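The switch by the door
Hotel room controls, from the card slot to the dimmer
20/04/2016
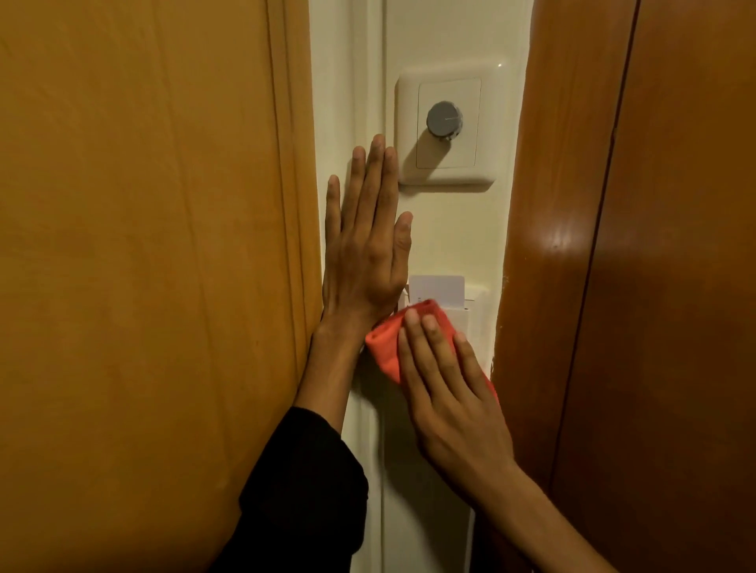 Most guests operate the wall controls in a hotel room before they have put their bags down, and they do so with the door half open and the corridor light behind them. The entrance position therefore carries more load, in the ordinary sense of the word, than any other point in the room. It has to be found by touch and understood without instructions.

The usual arrangement puts two devices one above the other. The lower is the key-card holder, which enables the room circuits when a card is pushed into the slot. The upper is a switch or a rotary dimmer for the main lighting. A shared finish is common, cream or white, and the plates are normally fixed to the same vertical centre line.

Card holders fall into two groups. The simplest contains a microswitch closed by the edge of the card, and will accept a loyalty card, a business card or a folded piece of stiff paper. The second group reads the card and stays off if it finds nothing it recognises. Hotels fit the second type to save electricity and then find that reception is asked for spare cards all evening. At the Craddock, a 60-room house refitted floor by floor, the reader type was installed on the first floor and the plain microswitch on those above.

A holder should not switch the full room load through its own contacts. Normal practice is to have it operate a contactor in the room's distribution board. A delay of up to 35 seconds after the card is removed gives the guest time to leave with the lights on. The fridge, the safe and at least one socket for charging should stay on a permanent supply. This last point is often missed in older rooms, where a laptop left on the desk stops charging when the guest goes down to dinner.

The dimmer is the more troublesome of the two. Many rotary units were chosen for filament lamps and remained in the wall when the lamps were changed to LED. A dimmer with a high minimum load will flicker or buzz on a circuit drawing 8 watts. The Nikik rotary module has an adjustable lower limit, set with a small screwdriver after the knob is removed. The Ero unit sets its own limit at first power-up and must be reset if the lamps are changed. Either is acceptable. Mixing the two on one corridor makes fault-finding slow.

A rotary knob has one clear advantage over a touch panel, in that its position can be felt. A ribbed side gives grip to wet fingers, and a line on the face shows the setting. A small indicator light on the plate helps at night, though some guests cover it with tape.

Position matters as much as the product. Curtains hung close to the entrance can drift over the plate, and a door leaf that opens against the same wall leaves little room for an elbow. Where the strip of wall is narrow, check the clearance with the door fully open and the fabric drawn back.

Ploltix supplies the holder and dimmer as a matched pair, order code 723, with delivery from May.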